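Section 4: Setting up the desk board

Read this before you unroll anything. The Sugden leaflet says the board is ready in two minutes. It isn't, unless you are happy to write on something with a hump in it.

What the board is for

The Sugden board is a large, flat, white writing surface that lies on top of a desk or table. It protects the wood from pencil dents, ink and the bottoms of mugs. The box also claims it improves concentration. We have seen no sign of that and would not buy it on those grounds.

It will not level a wobbly table. It will not hide a raised bolt or knob either, so if your tabletop has one, plan to leave that strip bare.

4.1 Before you start

1. Clear the table completely. Moving things from one end to the other as you go takes twice as long.
2. Wipe the wood with a damp cloth and let it dry. The leaflet recommends Mandetti surface spray. Water did the same job for us.
3. Run your palm over the whole top. Crumbs show through as pimples, and you will feel every one under a pencil.

Caution: do not lay the board over fresh wax or oil. It can mark the wood, and the marks may not come out.

4.2 Laying the board

1. Unroll the board face down on a clean floor and leave it overnight with books along each edge. The leaflet says an hour.
2. Turn it over and lift it on to the table with a hand on each side. A second person helps with the bigger sizes.
3. Push it towards the far edge, then draw it back until an even strip of wood shows behind it.
4. Smooth from the middle outwards with a dry cloth.
5. Check the near edge. If it still lifts, go back to step 1. Pressing it down by hand does nothing that lasts.

Note: some curl on the near edge is normal in the first weeks, whatever the packaging shows. Do not use a hairdryer on it. One of ours went wavy and stayed that way.

Note: tape is sometimes suggested for the corners. It collects fluff and lifts by the following Wednesday. Leave it off.

4.3 Placing the pencil cup

The cup matters more than it sounds. Put it too near and your sleeve will find it. Put it too far back and you stop using it, and the pencils end up on the board.

1. Stand the cup towards the far side, left of centre if you write with your right hand. Left-handers should try it on the right.
2. Start with one pencil. A full cup is top-heavy, and most of us use the same pencil every day anyway.
3. Sit down and reach for the pencil without leaning. If you have to lean, bring the cup nearer.
4. Any ornament that perches on the rim goes on last. Check that the cup still stands steady – a short, wide cup generally will, a tall one may not.

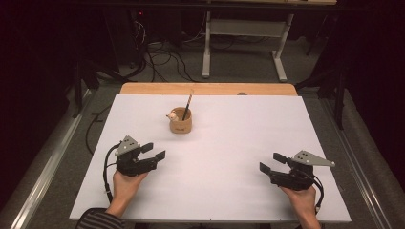
Reece Hebden disagrees with all of 4.3. He keeps his pencils in a drawer and says a cup on a desk is an ornament that happens to have pencils in it, and that anyone who measures their reach before sitting down to write a shopping list has too much time. He has used a Sugden board since July and lifts it only to clean underneath.

He may be right about the drawer. If yours opens smoothly and you shut it afterwards, skip 4.3. Ours sticks.

4.4 Cleaning and care

1. Dust with a dry cloth. Pencil comes off with an ordinary soft rubber.
2. For ink, use a little washing-up liquid on a damp cloth, then wipe again with clean water.
3. Lift the board now and then and wipe the wood below. Grit gets in from the near side.

Caution: no scouring pads. A matte surface that has been scrubbed turns shiny in patches, and pencil skates over them.

Caution: hot mugs and pans need a mat of their own. The leaflet calls the board "heat tolerant" and gives no temperature, so we treat it as not tolerant at all.

4.5 If something is wrong

Board slides when you lean on it: the table is dusty or polished. Repeat 4.1.

Hump in the middle: trapped air, or a crumb. Lift one side and smooth again.

Cup leaves a ring: the base was wet. Dry it and wipe the ring with soapy water.

Board still curls after a month: return it. Keep the box until then, including the cardboard tube.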